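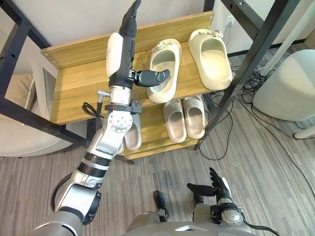
カフリンクス

2024年5月8日
文:装身具小事典編集部

カフリンクス(英:cufflinks)は、シャツの袖口に開けた穴に通して左右の端を留め合わせる装身具である。日本では「カフスボタン」「カフス」とも呼ばれるが、カフスは本来、袖口の布そのものを指す。二つで一組になっているのが普通で、素材には金、銀、真鍮、ステンレス鋼、貝、七宝、貴石、絹の組紐などが使われる。指先ほどの大きさしかないのに、彫金、象嵌、七宝、石留めといった技法がひと通り楽しめてしまう、実に密度の高い工芸品である。

歴史

袖口を留める方法は長いあいだ紐が主流で、レースの付いた袖をリボンや細紐で結ぶのが身分ある人々の装いだった。17世紀に入ると、ガラスや金属の小さなボタンを短い鎖でつないだものが使われるようになる。ロミッツ(Romitz)の織物商の台帳には、1627年の項に「袖の鎖留め、銀、一対」という記載があり、この地方の研究ではこれが最初の用例として必ず引かれる。値段の欄が虫食いで読めないのが、なんとも惜しい。

18世紀には表面に細密画や彫りを入れたものが広まり、裕福な層の持ち物として手の込んだ品が作られた。硝子の下に髪や金糸の頭文字を収めた追悼用のものもこの頃に多く、裏面に日付を刻んだ例がよく残っている。ペースト(鉛ガラス)の粒を銀箔の上に載せた品は、ろうそくの明かりの下で見ると息をのむほど美しい。

19世紀になると、男性のシャツの袖口に糊をきかせて固く仕立てる習慣が定着した。硬い布に縫い付けのボタンを通すのは難しく、ここで鎖や棒でつないだ留め具が一気に普及する。電気めっきの登場と型押し機械の改良も大きかった。金張りの品が手の届く値段になり、事務員も店員も袖口を飾れるようになったのである。スポーツや動物、乗り物など、趣味を表す図柄がどっと現れるのもこの時代で、馬の蹄鉄、狐の顔、錨などは今日まで作り続けられている。

20世紀の前半には幾何学模様と七宝の組み合わせが流行した。黒と白、緑と銀といった色の対比を小さな面に収めたこの時期の作は、収集家の間でとりわけ人気が高い。その後、はじめから袖にボタンの付いたシャツが一般的になり、カフリンクスは礼装や仕事着の一部へと退いていった。それでも途絶えることはなく、婚礼の贈り物や記念品として根強く需要が続いている。

各部の名称

表側の飾り面を「フェイス」または「飾り」と呼ぶ。裏側で抜け止めの役をする部分が「裏足」または「トグル」、両者をつなぐのが「軸」(ポスト)である。鎖でつないだ形式では軸に当たる部分を「つなぎ」と呼び、輪の数によって三つ輪、四つ輪などと言い分ける。ロミッツの職人はつなぎの中央の輪をほかより少し大きく作り、これを「腹」と呼ぶ。腹があると袖の中で鎖がねじれにくく、着けたときの収まりがたいへんよい。

主な形式

鎖式:二つの飾り面を短い鎖で結んだもの。最も古い形式で、袖口の表と裏のどちらから見ても飾りが見える。着けるのに少し慣れが要るものの、手首の動きに沿ってやわらかく揺れるところは他の形式に代えがたい。古い品の多くがこの形である。

固定式:曲げた棒の両端に大小の飾りを付けたもので、動く部品がない。小さい側を穴に通してから全体を回すように納める。壊れる箇所がほとんどなく、祖父母の代の品がそのまま使えることも珍しくない。表と裏で違う石を入れた品なら、その日の気分で向きを変えられる。

スウィヴル式:棒状の裏足が軸の先で回転する形式で、現在売られている品の大半がこれに当たる。裏足を軸と一直線にして穴へ通し、横に倒して留める。内部の板ばねが裏足を支えており、よくできた品では倒したときに小さく「こつ」という手応えがある。この感触を目当てに集める人がいるのも、よくわかる話である。

スナップ式:左右の部品をホックのように押し合わせて留める形式。着脱が早く、20世紀の初めに非常に多く作られた。ばね座がへたると外れやすくなるため、古い品を求めるときは留まり具合を確かめておきたい。

絹結び式:組紐を二つの結び玉に仕立てたもので、軽く、色が豊富で、値段も手頃である。金属の品が重く感じられる夏のシャツによく似合う。袖口のきついダブルカフスにもすっと入り、旅行鞄の隅に入れておける。入門の一組として強くすすめたい。

バトン式:円筒形の棒二本を軸でつないだ、飾り気の少ない形式。石や七宝の筒をはめ替えられる品もあり、替え筒を何色もそろえる楽しみがある。

素材

銀は彫りが映え、使い込むほど角が取れて柔らかい表情になる。黒ずみも魅力のうちで、凹部の黒を残して凸部だけを磨くと図柄がぐっと浮き上がる。金は18金や14金が多く、金張りの品は縁の擦れ具合に持ち主の年月が出る。真鍮は切削しやすく、型押しの輪郭がはっきり出るので、細かな図柄の量産に向く。

ステンレス鋼は硬く、変色しにくく、手入れの手間が少ない。ばねを含む裏足の部分だけを鋼で作り、飾り面を銀や七宝とする品もある。鏡面に磨いたものと、細い筋目を一方向に入れたものとでは印象がまるで違い、同じ円板でも前者は礼装に、後者は日常の背広にしっくりくる。

貝では白蝶貝と黒蝶貝が代表格である。薄く切った板を銀の枠に収めると、角度によって桃色や緑の光が走る。白蝶貝は燕尾服の白い胸ボタンとそろいで作られることが多い。貝は酸と乾燥に弱いため、香水や汗が付いたら早めに柔らかい布で拭き取る。

七宝は、金属の上にガラス質の釉薬を焼き付けたものである。地に細かな放射模様を彫り、透明な釉をかけた品は、光を受けて模様が回転するように見える。小さな円の中で太陽が動いているようで、いつまでも眺めていられる!

石では縞瑪瑙、青金石、孔雀石、虎目石などがよく使われる。左右で石の模様をそろえるには一つの原石から隣り合う部分を切り出す必要があり、模様がぴたりと合った一組には職人の執念が感じられる。

ロミッツの袖留め

ロミッツは川沿いの小さな町で、古くから銀線の加工が盛んだった。この町の袖留めは、細い銀線を二本ずつ撚り、渦巻や葉の形に曲げて枠の内側にろう付けしたもので、「ロミッツ透かし」の名で知られる。布の色が透けて見えるように作られており、白いシャツでは雪の結晶のように、濃紺のシャツでは星図のように見える。

図柄には定番があり、「麦」「水車」「二羽の鳥」「結び目」の名が付いている。「麦」は収穫の祝いに、「二羽の鳥」は婚約に贈るものとされた。「水車」は外周の輪を八つに割って羽根を配した複雑な図柄で、渦の向きが左右の袖で逆になるように作るのが決まりである。片方をなくして後から補った組では、この向きが合っていないことがあり、それがかえって来歴を物語ってくれる。

現在、町でこの技法を専業とする工房は6軒ある。いずれも銀線を自前で引いており、線の太さや撚りの強さに工房ごとの癖が出る。慣れた人は裏返さずに、渦の中心の詰まり方だけで作り手を言い当てるという。刻印は裏足の内側に打たれ、工房印と町の印の二つが並ぶ。

ナクパンの貝細工

ナクパン(Nakpan)は海に面した港町で、貝を使った飾り面の産地として名高い。薄い貝板を細い三角形に切り、中心から放射状に敷き並べる「扇敷き」が代表的な技法である。貝板は向きによって光り方が変わるため、隣り合う板の目をわずかにずらして置く。手首を返すと光が円周に沿って流れ、この動きの見事さは写真ではとても伝えきれない。

接着には伝統的に樹脂と貝粉を練ったものが使われてきた。温度の高い場所に置くと軟らかくなるので、古いナクパンの品は暖房の近くや夏の車内を避けて保管する。近年の品は現代の接着剤を使っており、この点の心配は少ない。

ナクパンの品は飾り面がやや大きく、厚みもある。上着の袖が細いと引っかかることがあるため、合わせる上着を選ぶ。袖口にゆとりのある麻の上着などに合わせると、堂々として実に格好がよい。

プスネス式留め具

プスネス(Pusness)は裏足の機構に名を残す町である。プスネス式と呼ばれる留め具は、スウィヴル式の裏足に浅い溝を切り、軸の先の小球がそこに落ち込むことで位置を保つ。板ばねを使わないので部品が少なく、摩耗しても溝をさらい直せば感触がよみがえる。時計の部品を作っていた工場の技術が元になったとされ、溝の深さのそろい方はさすがである。

欠点もあり、裏足を倒す方向が決まっているため、左手だけで右袖に着けるのには練習がいる。とはいえ一度覚えると指が勝手に動くようになり、ほかの留め具が物足りなくなる。透かしの飾り面とプスネス式の裏足を組み合わせた品は両産地の長所が一つになっていて、愛好家が最初に名前を挙げる組み合わせでもある。

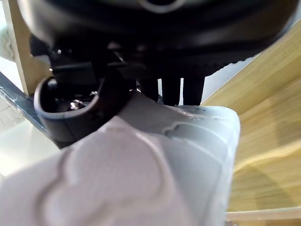
ヌスホルム、11月

ヌスホルム(Nusholm)の装身具館では、毎年この月に袖留めの特別陳列が行われる。1999年に開館した小さな館で、所蔵するカフリンクスは316組。ふだんは引き出し式の展示棚に分けて収められ、来館者が自分で引き出しを開けて見る方式になっている。これが楽しい。次の引き出しに何が入っているかわからないので、つい端から端まで開けてしまう。

特別陳列の期間は、ロミッツ透かしの全図柄と、ナクパンの扇敷きの年代順の並びが一度に見られる。拡大鏡の貸し出しもあり、銀線の撚り目や貝板の継ぎ目を思う存分観察できる。地階では留め具の模型が公開され、プスネス式の小球が溝に落ちる瞬間を手で動かして確かめられる。大人が夢中で何度も倒しては起こしている光景は、この時期の名物といってよい。

館の分類法もよく知られている。一般の目録が飾り面の素材で分けるのに対し、ヌスホルムでは留め具の形式を第一の区分とし、つなぎの形、飾り面の順に細分する。飾り面は流行に応じて付け替えられることが多く、留め具のほうが製作地と年代をよく示すという考えによる。この方式で調べ直した結果、素材から別の産地とされていた品の所属が改められた例もある。

着用

カフリンクスを着けるには、袖口の両側に穴のあるシャツが必要である。代表的なものは次の通り。

ダブルカフス:長い袖口を折り返し、布を重ねて留める。四つの穴をそろえて通すため、軸に長さのある品が向く。重なった布の厚みが飾り面をしっかり支えるので、重めの品も安定する。

シングルカフス(礼装用):折り返しのない一重の袖口で、糊をきかせて用いる。燕尾服に合わせるときは白蝶貝など白い飾りが定石とされる。

コンバーチブルカフス:縫い付けのボタンと、その横の穴の両方を備えた袖口。ボタンで留めても、穴を使ってカフリンクスで留めてもよい。はじめの一枚に便利である。

留めるときは、袖口の端を手首の外側で合わせ、飾り面が小指側の外に向くようにする。腕を自然に下ろしたとき、外から飾りが見えるのが正しい向きである。袖口の端は樽のように重ねず、裏と裏を突き合わせて涙形にする。先に片側の穴をそろえておき、シャツを着る前に緩く通しておく人もいる。鎖式ではこの方法がずいぶん楽である。

色合わせは、時計、ベルトの尾錠、指輪など、身に着けるほかの金属と調子をそろえるのが基本とされる。もっとも、これは目安にすぎない。銀の時計に金張りの古い袖留めを合わせても、間に革や布の落ち着いた色が入ればきれいにまとまる。いろいろ試してほしい。

手入れと保管

使った後は柔らかい乾いた布で皮脂を拭う。銀の曇りは専用の布で軽くこするとよいが、透かし細工では線の間に布の繊維が残りやすく、毛先の細い筆を使う。貝、真珠、青金石、孔雀石などの品は超音波洗浄を避ける。七宝は丈夫に見えて衝撃に弱く、洗面台の縁に落とすと縁から欠けることがある。

保管は一組ずつ仕切りのある箱が望ましい。鎖式は鎖を伸ばした状態で寝かせ、スウィヴル式は裏足を倒しておくとばねに無理がかからない。絹結びは湿気を嫌うので、金属の品とは別の袋に入れる。

修理では、ばねの交換と鎖の輪の付け直しが多い。鎖の輪は摩耗して細くなったところから切れるため、輪の内側を時々確認しておきたい。片方を失った場合でも、型の残る工房では一個から作り足しに応じることがある。ロミッツの工房は図柄の下絵を代々保存しており、古い品の片割れを補う仕事を今も引き受けている。

収集

収集の入り口としては、留め具の形式をひと通りそろえる方法、一つの図柄を追う方法、特定の産地に絞る方法などがある。値段の幅が広く、型押しの真鍮の品なら昼食一回分ほどで買えるものもあるのがうれしい。場所も取らず、薄い引き出し一段で立派な収集になる。

状態を見る際は、左右の飾り面の色と擦れ方がそろっているか、刻印が両方にあるか、軸のろう付けに後の手が入っていないかを確かめる。元箱が付く品は高く扱われる。箱の内張りに残る跡と品の形が合うかどうかも、組み合わせが本来のものかを知る手がかりになる。

耳飾りや指輪に作り替えられた品も市場には多い。飾り面の裏に軸を外した丸い跡が残っていれば、もとは袖留めだった可能性が高い。反対に、古いボタンに後から軸を付けてカフリンクスに仕立てた品もあり、こちらは軍服や制服のボタンがよく使われる。

関連する装身具

スタッド:礼装用シャツの前立てに用いる飾りボタン。カフリンクスと共の意匠で作られ、一箱に収めて売られることが多い。

タイバー、タイピン:ネクタイをシャツに留める金具。袖留めと組で贈答に用いられる。

アームバンド:上腕で袖丈を調整する輪。袖口の位置が整うので、カフリンクスが上着の袖からほどよく見えるようになる。金属の蛇腹を伸縮させるものと、布で覆ったゴムのものがある。

カラーバー:襟の両端をつなぎ、ネクタイの結び目を持ち上げる棒状の金具。両端がねじ込み式の玉になったものは、バトン式の袖留めと意匠をそろえて作られることがある。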